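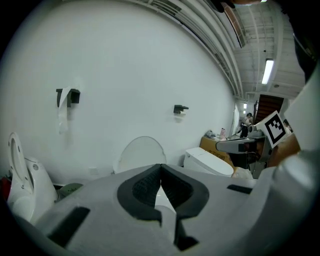

Fingers closed, toilet paper hanging on the left. Three toilets along one wall.

1/ Notes on practice for hand-held gripper work around bathroom fixtures. Mafalda Prata and I have been rewriting the Marnia guide, and this is the part on session setup. Comments welcome before the May revision.

2/ Rule 2.3: start with the fingers closed and the tips touching. Check that the inner pads line up. If one tip leads the other, stop and re-seat it. Do not correct for it in software later.

3/ Lid state gets written down per fixture, left to right. "Up, up, closed" is enough. The old Skasex form had one box for the whole room, and we threw out 300 episodes over it.

4/ Paper: log whether the end hangs free and whether the edge is torn or clean. A ragged end is allowed. Do not trim it between takes unless the task says so.

5/ Markers stay unobstructed at the start pose. A tilted marker is fine – a creased or taped-over one is not. Replace it and note the time.

6/ Packaging is where Orlandini and I disagree. He wants boxes and plastic bags off the floor. I would keep them and list them, as long as they stay put for the whole session.

7/ People in the background: 3 m minimum from the working area, no walking through during a take. Faces get blurred before export, distance is no exemption.

8/ Wipe the pads after every 8 takes and use a separate set for fixture work. The Teveo checklist puts this under "optional". It should be mandatory.

Draft text by Nahuel Olivares, Jan 3, 2021. Section 3 (contact limits on hinges) still open.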